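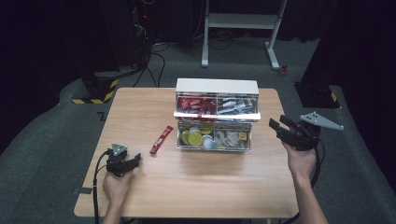 Two-tier organizer with packets above and small items in the drawer.

How to Book and Prepare for a Private Fishing Charter at Kenmont

Kerkska Charters operates private trips from the Kenmont public dock between March and October. The steps below apply to half-day and full-day reservations alike. Parties wishing to share a boat with other guests should consult the Open Boat page instead.

Step 1. Choose the type of trip
Select inshore, reef or offshore fishing before submitting a request. Inshore trips remain inside the Gurkovton breakwater and suit young children and guests prone to seasickness. Offshore trips are available as full-day charters only.

Step 2. Submit the request form
State the number of adults and children, the preferred date and one alternate date. Requests are answered in the order received. A date is not held until the office has issued a confirmation number.

Step 3. Pay the deposit
A deposit of $272 is due within 9 days of confirmation. The balance is payable at the dock on the morning of the trip by card or cash. Personal checks are not accepted for the balance.

Step 4. Confirm licenses
Guests aboard our boats fish under the vessel license. Guests who plan to fish from the pier or shore before or after the trip must obtain their own license and carry it with them.
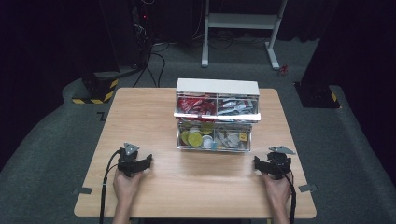 Step 5. Pack for the trip
Each guest may bring one soft bag and one small cooler. Hard suitcases cannot be stowed. Bring sunscreen in lotion form, a hat, a light rain jacket and shoes with non-marking soles. Rods, reels, bait and terminal tackle are supplied. Guests who prefer their own rods may bring up to 2 per person, fitted with line suitable for the trip selected.

Guests who use motion sickness medication should follow the directions on the label and ask a pharmacist about timing. The crew does not dispense medication of any kind.

Step 6. Arrive at the dock
Boats leave from Slip 118, at the north end of the Donati parking area. Check in at 6:15 a.m. for a 6:45 a.m. departure. Afternoon half-day trips check in at 12:30 p.m. Parking passes are issued at check-in and must be displayed on the dashboard.

Changes and cancellations
The captain decides whether conditions permit a safe departure. If the captain cancels, the party may select a new date or receive a full refund of the deposit. Requests to change a date must be made in writing and must include the confirmation number.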